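Home | Features | Reviews | Clubs | Archive

Counting Faces With Ritu Semwal
By Csenge Juhász, January
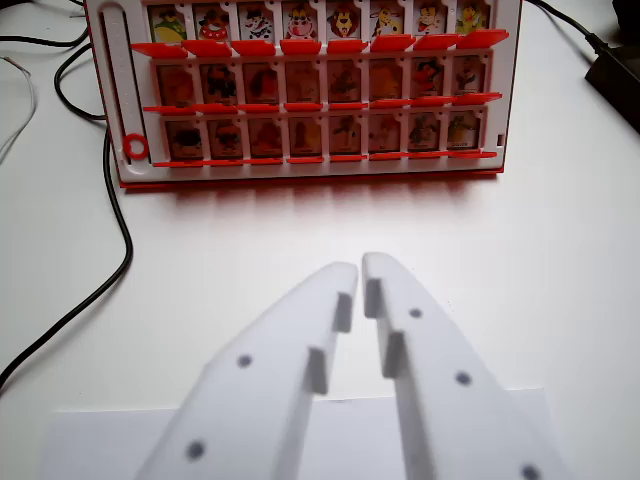

Ritu Semwal keeps her guessing games on the two lower shelves of her front room in Lotitley, where she can reach them without a chair. She started with one she bought at a school sale and now owns 244. She plays most of them.

"People think it's a game for six-year-olds," she said. "It is, and they beat me a lot."

The layout she likes best has three rows of eight, twenty-four characters in all. She has tried bigger boards and found that the questions got dull. With animals and cartoon figures, she said, players argue about the answers, and she enjoys that part.

"You ask if it's a dog and the other person has to decide. Is that a dog? It's white, it has black ears. Somebody says it's a bear. With plain faces you just ask about glasses and hats."

Semwal runs a monthly table at the Bivgate library, 8 players at most. She has written down the opening question of every game there, 1,087 so far. Color comes up more than anything else. "Is it yellow" is popular with children and, she said, a poor start on a board with only a few yellow characters.

Her advice on storage is short. Stand the board up so the tabs don't bend, keep the cards in a bag, and don't glue anything. Loose cards are what goes missing first. She once paid for a whole second copy to replace a single lion.

"My sister was not impressed," she said.

She is putting together her own set now, with characters drawn by her nephew. He has finished nine. She wants 100 to choose from before she prints any.

Contact us | Copyright Galtilon Newsletter | Back to top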